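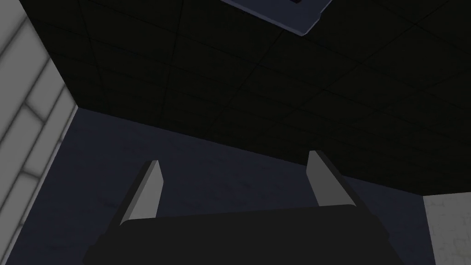

Rendered view: two gripper fingers, with a dark tiled ceiling beyond.

# Starnitton Enclosure Papers: progress report to the Pidard Fund

Period covered: October to the end of March

## Where we are

The collection holds 2628 items, mostly letters, with a smaller number of petitions, fence surveys and receipts. At the end of March, 1546 had been transcribed and checked. That puts us slightly ahead of the figure in the work plan, but the remaining items include most of the difficult ones, so we don't expect to stay ahead through the summer.

The order of work has changed. We had meant to go through the bundles as they were tied, which is how the Okeck estate office left them. By November it was clear that the tying had little to do with date or sender. One bundle had a complaint about sheep on the lower common next to a bill for window glass written a generation later. We now work by correspondent, starting with the commoners and their families and leaving the land agent's own drafts until last.

## What the letters show so far

The application described the enclosure of Starnitton common as a quarrel between the Okeck estate and the smallholders. The papers read so far make it look more divided than that. Several of the larger tenants signed the first petition against the fences and then rented fenced plots when these were offered. Others held out for years and kept writing, often in nearly the same words each time.

The effects went on well after the award was made. Families who lost grazing appear later in the receipts as buyers of hay, sometimes from the same neighbours they had shared the common with. Fuel comes up more than we expected. The right to cut furze and turf is mentioned in letters on both sides, and for the poorest households it seems to have mattered more than the grazing. We would like to give this a section of its own in the final publication.

A run of 22 letters from one widow to the agent is the fullest account we have from anyone without land. She dictated them, and the handwriting changes part of the way through, so two people at least wrote for her. We have transcribed the whole run, and it will be the basis of the first talk.

## Transcription and checking

Every item is typed by one person and read against the original by another. Disagreements go on a query sheet, which is cleared on Wednesday afternoons. The commonest queries are place names. The old field names don't match the tithe map in many cases, and we've stopped trying to settle them during transcription. They are copied as written and the matching is done afterwards.

Spelling is kept as in the original. We expand abbreviations in square brackets. The estate clerk used a shorthand mark for "the said" which was read as a surname in the early batches - those items have been corrected and the checking dates altered to match.

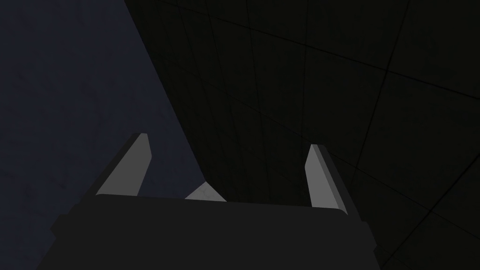

Lucyna Duda would like us to go further with the field names and publish the unmatched ones as they stand, with the letter references beside them. In her view people who still farm around Starnitton will recognise more of them than the map does, and an unfinished list would bring in answers that a finished one wouldn't. We agree with this and propose to put the list out in draft before the index is complete. It would need no extra money.

## Conservation

Most of the paper is sound. The receipts kept on spikes have holes through the writing, and some of the petitions have split along the folds. These have been flattened and put in folders. No item has been repaired with new paper without a note in the catalogue.

2 of the survey sheets are too fragile to unroll. They are on the list for the conservation studio at Marchuk, which has agreed to look at them but hasn't given us a date. If they can't be opened, the western boundary will have to be described from the letters alone.

## Spending

Spending is within budget on staff time and travel. Storage materials cost more than planned, because the folders sold as standard were too short for the petitions and a larger size had to be ordered. We covered the difference from the printing line, where nothing has been spent yet. We ask the Fund to approve this transfer.

## Next period

- Finish the commoners' letters and begin on the agent's drafts.
- Put out the draft list of field names.
- Give the talk on the widow's letters at Starnitton, and again at Okeck if the hall is free.
- Get an answer from Marchuk about the survey sheets.

The catalogue entries done so far can be searched in the reading room. They aren't online, and we don't want to put them there until the dates have been checked a second time. A good many letters carry only a day and a month, and the years given to them in the first weeks of the project were guesses from the bundle they came in. Those are being gone through now.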